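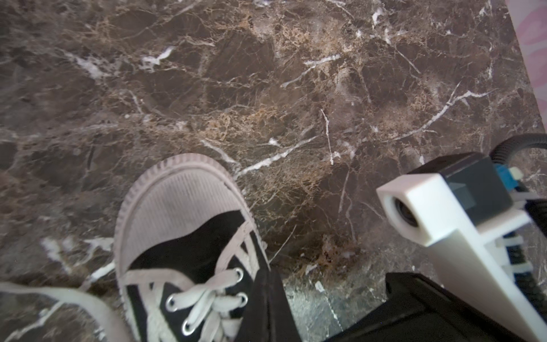

글 클라손 편집실 | 입력 2025.03.04

가사 로봇 업체 흐비드(Hviid)의 조작 제어 담당 엔지니어를 만났다. 회사 방침에 따라 이름은 싣지 않는다. 대화는 현관 정리 작업에서 시작했다. 바닥에 놓인 신발을 집어 신발장에 넣는 일이다.

"신발은 중간 난도 품목입니다. 컵보다 어렵고 수건보다 쉽습니다." 그는 이유를 형상에서 찾았다. 캔버스 운동화는 고무 앞코와 밑창이 단단하고 갑피는 눌린다. 같은 물체 안에서 강성이 달라지므로 파지점에 따라 필요한 힘도 달라진다. 앞코를 위에서 잡으면 둥근 면에서 미끄러지기 쉽고, 발목 쪽 테두리를 잡으면 천이 접히면서 자세가 틀어진다. 흐비드의 제어기는 테두리를 우선 후보로 두고, 들어 올린 뒤 손목 카메라로 자세를 다시 추정한다.

끈은 별도 문제로 분류한다. "묶인 끈은 무시해도 됩니다. 풀린 끈은 손가락 사이에 들어갑니다. 끈을 묶는 동작은 우리 제품 계획에 없습니다."

바닥재 이야기가 길어졌다. 그가 까다롭게 보는 것은 무늬가 복잡한 광택 대리석이다. 어두운 갈색 바탕에 흰 줄무늬가 가로지르면 영상만으로는 흰 끈이나 밑창 테두리와 구분하기 어려운 구간이 생긴다. 광택면의 반사는 깊이 측정값에 구멍을 낸다. "무늬 없는 장판에서 조정한 값을 대리석에 그대로 쓰면 안 됩니다. 윤곽 검출 문턱값부터 다시 잡습니다."

성능 수치를 물었다. 사내 시험에서는 현관 조건을 바꿔 가며 200회를 시도한다. 한 켤레를 옮기는 제한 시간은 60초이고, 넘기면 신발이 제자리에 들어가도 실패로 기록한다. 성공률은 공개하지 않았다. 다만 지난 8월에 쓰던 제어기는 한 짝을 집는 데만 30초가 걸렸다고 했다. "사람이 보고 있으면 답답한 속도입니다. 지금도 사람보다 느립니다."

좌우 짝을 맞추는 일은 집기보다 나중에 풀렸다. 한 짝이 다른 짝에 가려 일부만 보일 때가 많아서다. 현재 방식은 보이는 짝을 먼저 옮기고 다시 촬영한다. 동작이 한 번 늘어나는 대신 추정 오류가 줄었다.

매장 쪽은 사정이 다르다. 흐비드는 신발 유통사 플루덴(Pluden)의 창고형 매장에서 진열 보충 작업을 검토한 적이 있다. 조명이 일정하고 선반 치수가 정해져 있어 인식 부담은 작다. 걸림돌은 상자였다. 뚜껑을 열고 속지를 젖힌 뒤 한 짝을 꺼내는 과정에서 얇은 종이가 자주 찢어졌다. 손님이 신어 보고 통로에 둔 신발을 회수하는 작업만 남겼고, 품목도 8종으로 제한했다.

손목에 카메라를 두는 구성에 대해서는 장단점을 함께 말했다. 물체에 접근할수록 해상도가 올라가지만 시야는 좁아진다. 그리퍼 본체와 케이블이 화면 일부를 가리는 것도 감수해야 한다. "가려진 영역은 고정 마스크로 빼 버립니다. 케이블은 움직이니까 여유를 두고 뺍니다." 마스크를 넓게 잡으면 파지 직전에 물체 가장자리를 놓칠 수 있어, 설치 때마다 경계를 점검한다.

가정용 제품 폴릭스(Pollix)의 출시 시점에는 답하지 않았다. 집안일을 맡길 수 있느냐는 질문에는 범위를 좁혀 답했다. "신발 정리는 조건이 맞으면 됩니다. 바닥에 신발만 있고, 끈이 정리돼 있고, 사람이 지나다니지 않는 조건입니다. 우산이 하나 쓰러져 있으면 멈춥니다."

다음 시험 항목은 젖은 신발이다. 마찰계수가 달라지고 바닥의 물기가 반사를 키운다. 시험용 바닥재는 이미 주문했고, 손가락 패드 재질은 두 가지를 놓고 비교하는 중이라고 했다.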